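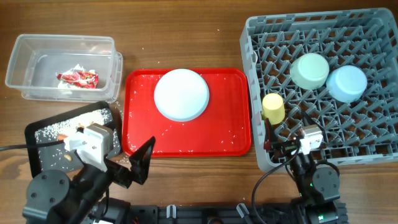

Food Service Operations
Unit 2: Clearing, Scraping and Return
Handout, 19 February 2019

Read this before the kitchen session. Bring it with you, as the questions at the end are discussed in class and you will want your notes.

Where this unit fits

Unit 1 followed food from delivery to the serving line. This unit follows what comes back. In a staff dining room the return side takes up less floor than the serving side and usually gets less attention when the room is planned. It still decides how fast the dining room can turn over, how much china has to be bought, and how much labor goes into the hour after lunch.

Terms used

Clearing: taking used items off the table.
Self-clear: the guest carries the items to a return point.
Scraping: removing food and loose trash from trays and dishes before washing.
Pre-rinse: loosening what scraping leaves behind, with water.
Racking: loading items for the machine, or standing them to drain after hand washing.
Dwell: the time a used item waits between the table and the wash.
Float: the extra stock of trays and dishes needed to cover what is in dwell, in the wash or drying.

Students mix up dwell and float every year. Dwell is a length of time. Float is a quantity of stock. A long dwell makes a larger float necessary.

Types of soil

Sort what is left on a tray by how it behaves, since the food's name on the menu tells you little.

Dry loose soil. Crumbs, seeds, salad leaves. Comes off by tipping or with a soft scraper.

Starch. Rice, potato, pasta, oatmeal. Easy to remove when fresh. Once it dries it grips the surface, and hot water applied too early makes it gummy. Scrape first, then use cool or lukewarm water, then wash hot. Rice also finds its way into floor drains and swells there, so every pre-rinse sink needs a basket strainer.

Protein. Egg, milk, gravy. Sets with heat. Same order as starch.

Fat. Needs heat and detergent. Cold water spreads it over the other items in the sink.

Packaging. Snack wrappers, foil lids, sugar packets, straws. Not soil in the strict sense, but it arrives on the same tray. A wrapper that gets past the scraping station can block a spray arm. Metallized film does not belong with food scraps, and in most towns it does not belong in the recycling either. Check the local rules.

The order of work

1. Take off packaging and paper.
2. Scrape food into the food waste bin.
3. Empty liquids into the sink, through the strainer.
4. Separate by kind: trays, plates, bowls, cups, flatware.
5. Soak flatware.
6. Pre-rinse.
7. Rack and wash.
8. Drain and air dry. No towels.

Step 1 comes before step 2 so that the food waste bin stays clean. In a rush these two get reversed more than any others, and hauling companies may refuse a load for it.

Trays

Most dining rooms own more than one kind of tray, often because stock was bought at different times. Mixed stock causes trouble on the return side. Trays of different sizes do not nest, and a stack that does not nest tips over. Raised sides hold spills in, which guests like, but they also hold grains and crumbs in the corners where a flat scraper misses them. Use a brush for the corners.

Color matters in a small way. Dark trays hide stains and scratches and show up starch and dried detergent. Light trays do the reverse. If the inspection point is badly lit, choose the color that shows the kind of soil you have most of.

Do not stack trays wet. Two wet trays pressed together stay wet until the next service.

Worked case: the Thoroddsen dining room

Thoroddsen is a staff dining room serving 700 lunches a day. Guests clear their own trays. The return point is a single window beside the exit, run by two people.

The room had one fault that everybody complained of: a line at the window that reached back into the seating area. Management first asked for a second window. The consultant, Drudo, suggested watching the existing one for a week in October before any building work.

The week showed that the line formed where guests stopped to sort their own trash. The bins were set under the window, so a guest holding a tray had nowhere to put it down while using them. People balanced the tray on the sill, and the next guest had to wait.

Three changes were made:

A waist-high shelf was put along the wall before the window, long enough for several trays.
The bins were moved to the shelf, with packaging first and food second.
One of the two workers was moved from the window to the shelf for the busiest 20 minutes.

The second window was not built. Thoroddsen also had a standing order with Kurkex for 80 more trays. It was canceled the following month, when the float turned out to be large enough with a shorter dwell.

Note what the case does not show. It does not tell us that every room can do without a second window. Thoroddsen had a wide wall free beside the exit. The Stodura site, which we look at in Unit 3, has a door there and needed a different answer.

Hand washing as a backup

Every site needs a written plan for the day the machine is down. Keep it short and post it at the sink.

Use three compartments: wash, rinse, sanitize. Change the wash water when the suds are gone or when food is floating in it. Keep the sanitizer at the strength on the label and test it with strips. Stand items in a rack so that air reaches both faces. Bowls and cups go upside down. Do not overfill the rack; items that touch will not dry at the point where they touch.

Storage tubs are often forgotten in the plan because they are not guest items. Clear tubs are the worst case. They look clean when they have a film of grease inside, so wipe a finger along the inner corner before you put one back on the shelf.

For discussion

Which soil type would be hardest for a site with a long dwell, and why?
Thoroddsen moved a worker away from the window. What could go wrong with this on a day when one of the two is absent?
Draw the return area of a dining room you know. Mark where a guest would put the tray down.

For next time

Read the section on water temperature in the course reader. Closed shoes are required in the kitchen. Aprons are provided and stay on site.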